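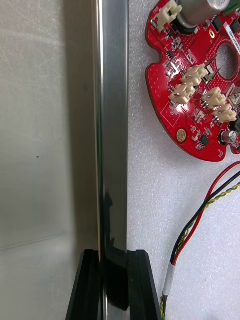

Drandeck Bench Kit for Demonstration Recording

Two-arm teleop bench for small parts assembly data
Sold by Codik. Ships from Drasgate.
Page updated September 3, 2023

Quick version: a table layout, a parts set, a tray and the recording software, set up so your operators can start collecting demonstrations of board and harness work the same day the crate is open. Arms not included (see below for what fits).

Who buys it

Teams training a policy on fiddly stuff. Connectors, wires, round boards, little actuators. If you only need blocks and cups, get our starter kit, it's cheaper and you won't use half of what's in this one.

What the operator does

Picks parts out of the bins, brings them to the tray in the middle, works on them there, puts everything back or moves it on. Left arm serves the left side, right arm the right side, handoffs over the tray. Each run gets saved as one episode with both wrist views, the fixed view, joint positions and gripper opening. Start and stop on a foot pedal so hands stay on the leaders.

Layout

Yellow bins, tray between them. Boards and actuators on one side, harnesses on the other. You can swap sides if you want, the software doesn't care, just write it in the session sheet. We do ask that you keep one layout for a whole batch and then change, mixing layouts inside a batch made labeling a mess for our own people. 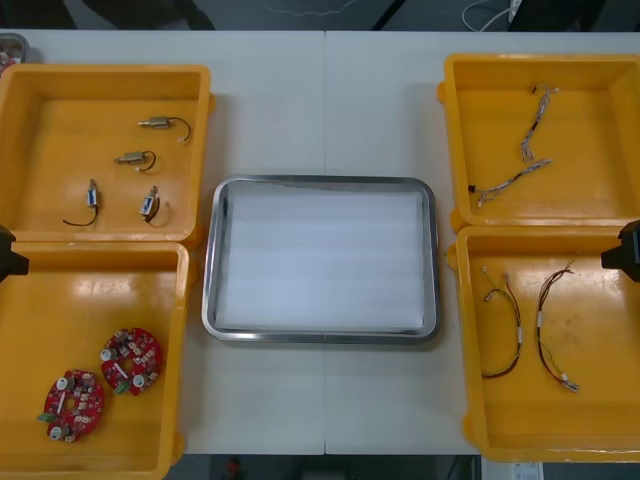 Bins are open and low so the gripper can come in at an angle. Go deeper and the wrist hits the wall before the fingertips get to the part. We tried. Twice.

The foam liner in the tray matters more than it sounds like it should. Boards sit on it without skating around and the fingertips can press down a little past the edge of a part and nothing gets scratched. Liners are a wear item. Change when it gets chewed up. Spares come 5 to a pack.

In the crate

Yellow bins, set of four
Stainless tray, rounded corners, raised rim
White foam liner for tray, one fitted plus one spare pack
Round red practice boards, components on, connectors on
Wire harnesses, twisted multicolor, connectors on the ends
Small solenoid actuators with leads
Rubber-type fingertips, black, two pairs
Wrist camera mounts, two
Foot pedal
Session sheets, pad
Taheri Recorder license, one bench, 11 months

Not in the crate: arms, leaders, table, fixed camera, lights. Any flat white or light table is fine. A seam in the table top is fine too.

About the practice boards

They are for handling only. Don't power them. They're populated so that the camera has real clutter to look at, shiny caps, tiny chips, silkscreen, a hole in the middle that shows whatever is under the board. A bare board is a much easier picture and a policy trained on bare boards falls over when it meets a real one. Ask us how we know.

Same thinking on the harnesses. They don't lie the same way two times in a row and that is the whole reason they're in the kit. Please don't straighten them between episodes! Drop them in the bin and let them land.

Recording tips (from our own sessions)

Check the wrist views before every batch, not just the first one of the day. Mounts creep.

Metal throws highlights. Tray rim, polished parts, capacitor tops. Leave some of it in, your deployment site will have it also. But if a light blows out the wire ends in the wrist view, move the light.

Slow is OK. Jerky is not. Trim pauses longer than 3 seconds at the start and end, leave the ones in the middle alone.

Failed grasps: keep them, tag them. If the operator misses and recovers, that's a good episode. If they give up, tag as abort and go again.

Vary where parts start. New operators put every board in the same corner of the bin without noticeing. The Recorder can throw up a start prompt ("board low left", "harness diagonal") so they have something to follow.

Swap operators every 2 hours. Quality drops after that, you can see it in the gripper traces.

What fits

Any pair of arms with a parallel gripper that takes our fingertip plate. Plate drawing is in the downloads tab. Reach needs to cover the near bins, the far bins and the tray from both sides. If yours comes up short, slide the bins in toward the tray before you go buying longer arms.

Fingertips wear at the corners first. Flip them once, then replace.

Changed since the July version

Second spare pair of fingertips dropped from the crate, now sold seperately. Actuators added. Recorder now exports abort tags along with the rest of the episode, used to lose them. Pedal cable is longer.

Known issues

Recorder will drop the fixed view if the camera shares a hub with a wrist camera. Use its own port.
Session sheet still says "tray A / tray B", there is one tray, ignore it. Fixed at next print.

Ordering

Crates go out from Drasgate as they're packed, no minimum. Extra parts sets can be added to the same order, and it's worth it if you run more than one bench, parts do wander between them. Returns OK if liners and fingertips are unused. For a quote send your arm model, gripper model and table size through the contact form and we'll write back with what to order and what you can skip.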